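Tellby has stopped paying out

24 April 2024

I had money in Tellby, so take this post as coming from someone who is annoyed. Not a huge amount. I opened the account two years ago because the app was easy to use and the transfers cleared the same day.

This morning the company filed for protection from its creditors. The app still opens and still shows my balance, but the withdraw button is gray. Customer support sends an automatic reply with a ticket number and a link to a page that was down when I tried it.

From what I have read so far, the trouble started with Trumis, the processor that handled card payments for Tellby and a lot of small online shops. Trumis was supposed to keep customer money in separate accounts. The auditors asked for bank statements for 25 of those accounts and got 21. Gebretsadik, the firm that signed off on the books last year, has withdrawn its opinion and is not taking questions.
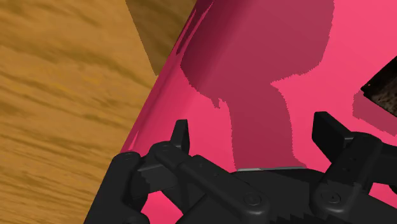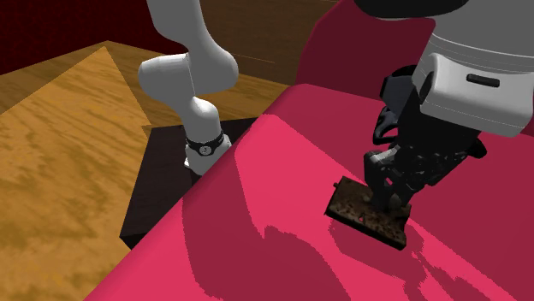 Computer renderings, both with some pink in them.

The part I care about is what happens to the balances. Tellby's notice says 93 percent of customer funds are "identified." It does not say they are available, and I would not read it that way. The administrator will want to work out who is owed what before any of it moves, and the first creditors' meeting is in May.

I have done the following. I downloaded every statement I could get while the app was still up. I took screenshots of the balance page. I moved my paycheck and the electric bill to my regular bank, and I wrote to the two places that still had my Tellby card on file.

Zamgate has offered to buy the customer list and bring people over to its own app. I got the email at lunch. It says nothing about the old balances, so I have not signed up. I will post again when the claim form comes out.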